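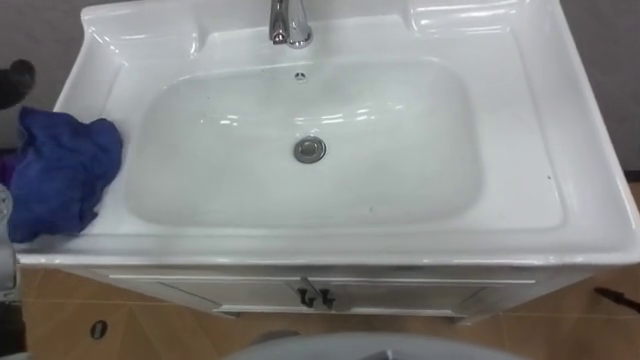 About Clikuda

We clean bathrooms. Also kitchens, if you ask, but bathrooms is where we started and still most of the week. Small baths, rental baths, the half bath under the stairs with no window.

Started in Dirkden with one car and a bucket. Now 36 regular homes, plus the Seidel apartments on turnover days. Usually 3 visits a day, never more – we tried more in August and the corners showed it.

How we do a sink

Faucet base first, then the overflow hole, then the bowl, drain last. Specks around the drain get wiped, looked at, wiped again. Ceramic is easy to clean and easy to scratch, so soft cloths only. No scouring pads, no powder. Blue cloths are for sinks and counters and dont go anywhere else in the house.

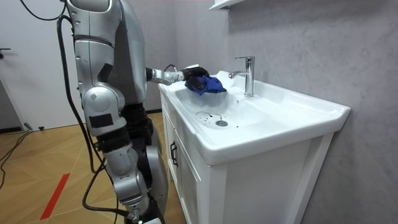

Chrome gets a dry cloth at the end, otherwise you get spots by dinnertime. Same for the lip along the front of the vanity, everbody leans on it and it never gets wiped. The raised ledges where the soap sits too.

Cloths go home with us and get washed hot, no softener. We own roughly 800 of them at this point. They come in packs from Pokitz and we go through a lot.

Booking

First visit is longer, plan on the morning. After that every week or every other week, your pick. Please clear toothbrushes and razors off the counter before we come – we will move them but you may not like where they end up. Need to cancel? 6 hours notice is fine.

Areas: Dirkden and the towns next to it. Further out, just ask.

Page updated Oct 21, 2026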